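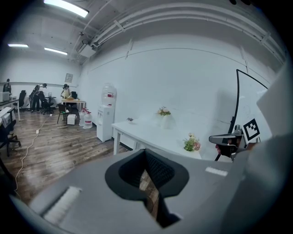
Walk-through checklist for hand-held demonstration sessions

Site: Sadach, long room
Checked by: Fasil Fikre
Date: 15 May 2026
Task set: Wukska (tabletop, flowers and plant)
Marks used: OK / FIX / WATCH

Go through this before the first demo of a shift and again after lunch. It takes a quarter of an hour once you know it, and I promise the recordings come out so much better!

1. Floor and walkways

1.1 Cables off the walking line
FIX. The thin white power cable runs across the wood floor with a plug or adapter partway along it. White on brown is easy to see when you're looking down, but a demonstrator has their eyes on the gripper. Please reroute along the wall, or put a cover over it and check that the cover lies flat.

1.2 Water jugs stored clear of the work table
WATCH. Two jugs are standing on the floor next to the dispenser, near the left end of the table. Fine for people coming to get a drink, less fine for someone stepping sideways during a long reach. I'd like them on the far side of the dispenser.

1.3 Chairs pushed in
WATCH. Office chairs with wheels drift. Push them under the desks before recording starts, and look behind you once before you back up.

1.4 Small items on the floor
FIX. White box beside the black chair. If it's yours, give it a shelf.

2. Hand-held gripper

2.1 Fingers open and close fully, no sticking
OK. Did 14 full cycles on each unit. Unit 4 has a lovely smooth squeeze now that the spring has been changed – thank you to whoever did that.

2.2 Jaw tips clean and tight
OK. Wipe with a dry cloth only. The cleaner we tried in December left a film and things slid right out.

2.3 Pads on the body stuck down at both ends
OK. Press each one with a thumb. A lifted corner gets caught on sleeves.

2.4 Marker flat, clean, not scratched
OK. The square black-and-white marker by the finger has to be readable through the whole opening range. Fingerprints matter more than you'd think! Hold it by the border when you clean it.

2.5 Grip and wrist comfort
WATCH. New people squeeze too hard. Swap demonstrators every 27 minutes, sooner if anyone's hand is tired. Shake it out, get some water.

3. Table and objects

3.1 Table steady, against the wall
OK. Leaned on it at both ends. No rocking.

3.2 Vase and plant away from the edges at the start of each demo
FIX. The pink arrangement is sitting near the front right edge. Start it farther in. The whole point of the Wukska set is that the robot learns a calm approach to something that can tip, and a demonstrator who is worried about a fall moves in a jerky way that ends up in the data.

3.3 Vase water level
Not checked this round. Rule stands: two fingers deep at most, and a towel within reach.

3.4 Leaves and petals
WATCH. Pick up whatever drops between demos. Petals are slippery underfoot.

4. People in the room

4.1 Desk workers told that recording is on
OK. Everyone at the back desks knew before we began. They can carry on as normal, just no cutting between the demonstrator and the table.

4.2 Loose sleeves, lanyards, long hair
OK. Tuck or tie.

4.3 Spotter for the first five demos of any new person
OK. The spotter watches feet and cables, the demonstrator watches the task.

5. Lighting and air

5.1 All ceiling lights on before calibration
OK. Don't switch any of them off partway through a batch.

5.2 Air conditioning not blowing on the flowers
WATCH. Moving leaves confuse the replay check. Turn the vent up or set the fan on low.

6. Recording

6.1 Free space on the Celteck drive
OK.

6.2 Running total
1,130 accepted demos in the Bawa log. That is a great number, and the last batch was the smoothest yet – slow approach, clean grasp, gentle set-down.

6.3 Bad demos marked right away
OK. Dropped it, bumped it, changed your mind halfway? Mark it and go again. No one minds.

Open items: 1.1, 1.4, 3.2. Item 1.1 must be closed before the next session starts. 3.3 to be filled in by the next person on shift.

Signed: F. Fikre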